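From: Rania Matar
To: mobile-manip list
Date: April 6, 2021
Subject: Re: basket drops, root cause found

Alcides Holanda wrote:

> Good news on the basket drops. We went through the logs and the
> right hand was losing grip force after long holds. Tosteleck
> confirmed that their 2.3 driver resets the current limit when the
> hand reports a warm motor. We have rolled back to the old driver
> and ran 40 picks this morning with no drops. I'd like to close
> the ticket and put Kira back on the full grocery routine.

Alcides,

Glad the rollback is in, and I agree the driver was doing something it shouldn't. I don't agree that it explains the drops, and I'd ask you not to close the ticket yet.

I read the logs too. Since January we have 2,068 basket holds on record and 12 drops. If the current limit were the whole story, the drops should bunch up at the end of long holds. Seven of them do. The other five came within a few seconds of the grasp, with the motor nowhere near the warning temperature. The one I keep going back to is hold 673, where the force reading is flat as a board and the basket leaves the hand anyway. Nothing in Tosteleck's explanation touches that one.

What those five do have in common is the wrist angle. Every one was a grasp on the handle rim with the basket tilted, and the forearm coming in low. 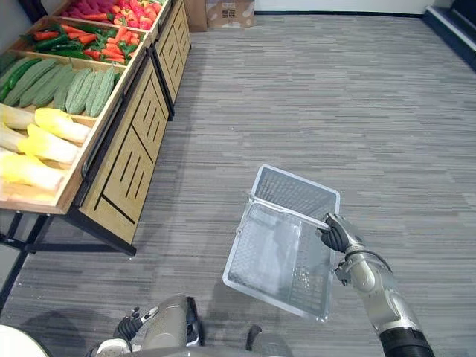 My guess is that the rim is turning inside the fingers. The force sensing tells us how hard the hand is squeezing. It tells us nothing about whether the thing being squeezed is rotating, and the grasp check was written by Vukport for boxes, where that hardly matters. So we get a green light on a grasp that is already on its way out.

I could be wrong. But 40 clean picks doesn't settle it either way. At 12 drops in 2,068 you would expect to see 40 clean ones most mornings with the bad driver still installed. We had the same conversation in January over the shoulder fault, when everybody was sure it was the cable, and we swapped the cable, and two weeks later the arm stopped halfway through a reach again.

There is also the safety side. An empty basket on carpet is no big deal. The full routine means a loaded basket, and people walking past while the arm is up. I don't want to find out about the other five with a pile of cabbages in it and somebody's foot underneath.

What I'd like before anyone signs off:

- tilted rim grasps only, empty basket, old driver, enough of them to mean something
- the same set with the new driver, so we know what the rollback bought us
- wrist video saved for every hold, including the boring ones
- the speed limit stays on and the aisle stays closed to people while the arm is moving

Głowacki's group has a slip detector they said we could try. I have my doubts about it (their demo was all mugs) but it would at least be looking at the right thing.

Can you send me the raw files for this morning's run? The summary sheet doesn't list wrist angles, and I'd like to know how many of the 40 were tilted at all.

Rania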